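**Members' Projects, 08/12/2023**

Américo Rebelo joined the Sendmont shared workshop in Drirnside to use the lathe. His first project was a replacement spindle for a garden gate. His present one occupies a full bench in the rear room and has required a revision of the workshop's rules on unattended equipment, which were written with soldering irons and glue pots in mind.

The project is known to members as Amrani, the name Mr. Rebelo gave to its control program. Its purpose is to have a robotic arm pull open a small plastic drawer, take out whatever is inside, and close the drawer again. The work was begun as a way to learn how such machines are set up, and Mr. Rebelo has kept the task deliberately narrow.

"I wanted a job that a person does without thinking," he said in an interview at the workshop. "A drawer has one direction in which it wants to move. If you pull a little to the side, it binds. A hand feels that and corrects. An arm keeps pulling along the line it was given, and then the whole unit slides across the table."

The arms were purchased secondhand when Brundard, a packaging supplier, closed its test room. Mr. Rebelo had intended to buy a single unit, but the lot was not divided. He described the decision to take all of it as a matter of some discussion at home. Delivery was made to the workshop's loading door in November, and two members assisted with the lifting.

Mounting took longer than expected. The first bench offered to the project was a timber one, and it flexed when the arm stopped quickly at full reach. It was exchanged for one with a slotted aluminum top. According to Mr. Rebelo, the change of bench did more for accuracy than any adjustment he had made to the program.

"I had spent 27 evenings on the software by then," he said. "I was correcting for an error that came from the furniture."

Asked why the drawer unit is a plastic one of the ordinary household kind, he replied that a heavier cabinet would have hidden his mistakes. A light unit moves when it is handled badly, and the movement can be measured. He marks its corners with pencil on a paper sheet before each series of trials and removes the sheet afterward. A series consists of 32 attempts. He records each one by hand in a ruled notebook, giving the starting position, the result, and a short remark where the result was unclear.

The remarks are in some cases longer than he intended. Several concern the gripper fingers, which he considers the weakest part of the arrangement. The fingers hold a knob well when they approach it squarely, but they slip when the approach is at an angle. He has tried wrapping the tips in tape and in a strip cut from a bicycle inner tube. The tape left residue on the knob. The rubber gave a firmer hold and was then reluctant to let go, so that the drawer was sometimes pulled open a second time as the arm withdrew. He has since returned to bare fingers while he looks for another material.

Mr. Rebelo was also asked about cables, a subject on which the workshop has received comments from other members. He acknowledged that they have not been given the attention they deserve. Cables on the moving arm are strapped along its links with enough slack left at the wrist for a full turn. Those on the bench have yet to be sorted.

"Everyone says to do the cables first," he said. "I did them third. I would not recommend my order to anyone."

On safety, the workshop and Mr. Rebelo have agreed on terms that now apply to any member operating powered machinery of this type. The arm may be run only while its operator is in the room. Its speed is limited by a setting that may not be raised during open hours. A stop button must be within reach of the operator, and a second one must be placed by the door. New equipment is to be tried without a load before it is allowed to touch anything. Members wishing to watch are asked to stand behind the line painted on the floor and to leave the bench as they find it.

Mr. Rebelo said that he had found the terms reasonable, with the exception of an early draft that would have required ear protection. "It makes less noise than the refrigerator," he observed.

He does not expect to finish soon. Closing the drawer has proved more difficult than opening it, and he has not yet settled on a way to tell a closed drawer from one that is very nearly closed. The use of more than one arm for the same task has been left for a later stage. Members with experience in cable routing or in casting soft rubber parts are invited to leave a note in his tray at the front desk.
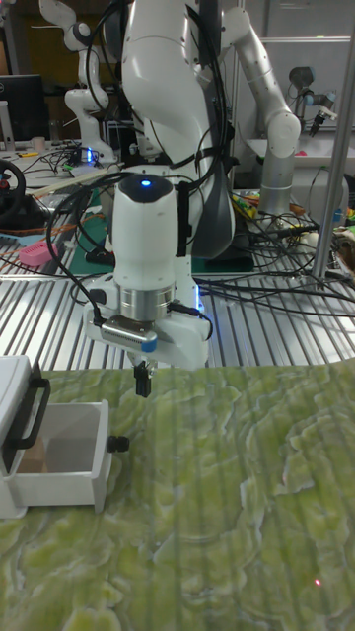
**Section: Robotics and Automation**

The Amrani bench in the rear room, with the gripper lowered toward the green tabletop and the drawer unit partly open at left. Inquiries about bench space for powered projects should be made in writing to the Sendmont front desk.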